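Prolstead Concrete Floor Sealer, two years on

I sealed the floor of our ground-level workspace with Prolstead in July, and I held off reviewing it until it had been through a couple of winters.
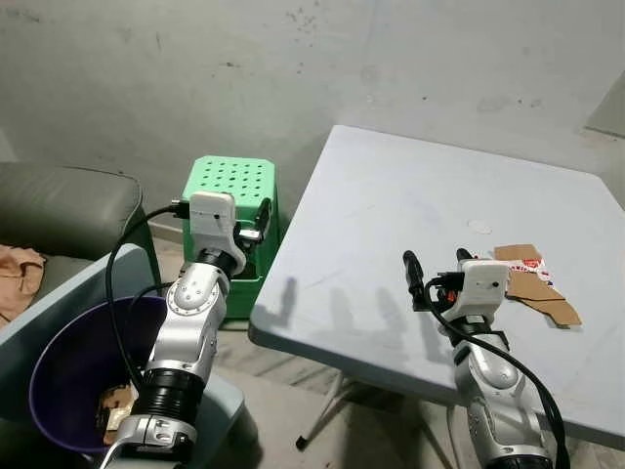

The product is a water-based penetrating sealer, sold by the can or in a larger pail. I bought the pail from Palaniappan, the building supply place out on the Ginedport road, for $55. That was less than the Dosent sealer I had used before, and the pail was bigger.

Preparation took longer than sealing. The instructions call for a degreaser, a rinse, and a full day of drying. I gave it two days, as the slab holds moisture near the outside door. If you have an old coating down, it has to come off first, and the can is right about that. I left a patch of old Dosent by the drain and the new sealer just sat on top of it and turned cloudy.

Application is simple. I used a garden sprayer for the first coat and a microfiber pad for the second. The pad was better. The sprayer left puddles, and puddles dry to a white film that has to be scrubbed off. Smell was mild, and I was walking on it in socks after almost 7 hours.

It does not change the look of the floor much. If you want a wet or glossy finish, buy something else. What it does do is stop the dust. I used to sweep up a fine gray powder every week, and now I sweep up ordinary dirt.

Stains are a mixed story. Coffee and water wipe off. Motor oil wipes off if you get to it the same day – leave it overnight and you will have a shadow. Battery acid etched it, as it would etch most things.

The label says to recoat heavy traffic areas every year. I have recoated the doorway once and left the rest alone. I would buy it again, with a pad and no sprayer.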